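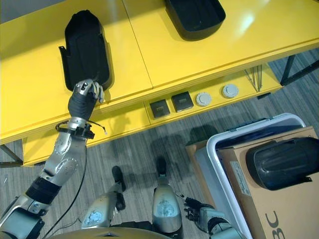 Floor Talk: The Robot at Kitdale

News > Workplaces > Interviews

Jobs Pay Safety

The packing lead at Kitdale has heard the Griveo pitch. "They said it frees us up. For what?" Her crew was 6 people in November. It's five now.

She concedes the robot can pick up a black tray.
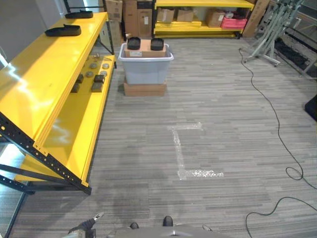 "And I still check every order," she says. Her quota went up and her pay didn't. Would she send it back? "I'd ask who's getting the savings first."

Contact Liso Weekly | © 2019 | Back to top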